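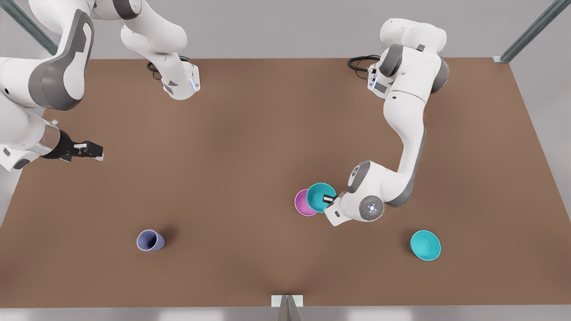 2 min read

I've been thinking about tables. Big ones, mostly, because we just bought one, and because everyone I know seems to be getting rid of theirs. My sister-in-law eats at a counter. The couple across the street swapped their dining set for a treadmill and a beanbag. And the apartments going up in Novby have a "dining zone" that would fit two stools and a fern.

I think this is a mistake, and I'm going to be a bit stubborn about it.

A big table is the only piece of furniture I own that doesn't tell me what to do. The couch says watch something. The bed says give up. On the table I've done taxes, cut out curtains, rolled dumplings, wrapped a canoe paddle (badly) and had two of the worst arguments of my life, both of which ended fine because you can't storm away from a table very fast with your knees under it.

When I was a kid in Murkmont we had one that sat 8, and it took up so much of the room that you had to go sideways to get to the fridge. My mother complained about it every December and then put more people around it than the year before! I did homework at one end while someone peeled potatoes at the other. I can't do that at a counter. At a counter we all face the wall.

Yes, they cost money. The new one was 1,000 dollars, from a store called Pärn, plus another 160 for delivery, and I winced. But I've seen perfectly good used ones go for 200 because the seller wanted the floor space back. Floor space for what? I asked the last guy and he said he hadn't decided.

I do get it if you're in one room and the bed folds out of a closet. I lived like that in Stomholm for a while and ate off an ironing board. But if you've got the room, give it up to a table – the biggest one that still lets you open the fridge. Leave your junk on it, too. Mine has a jigsaw on it right now, and we've been eating around the edges since last week.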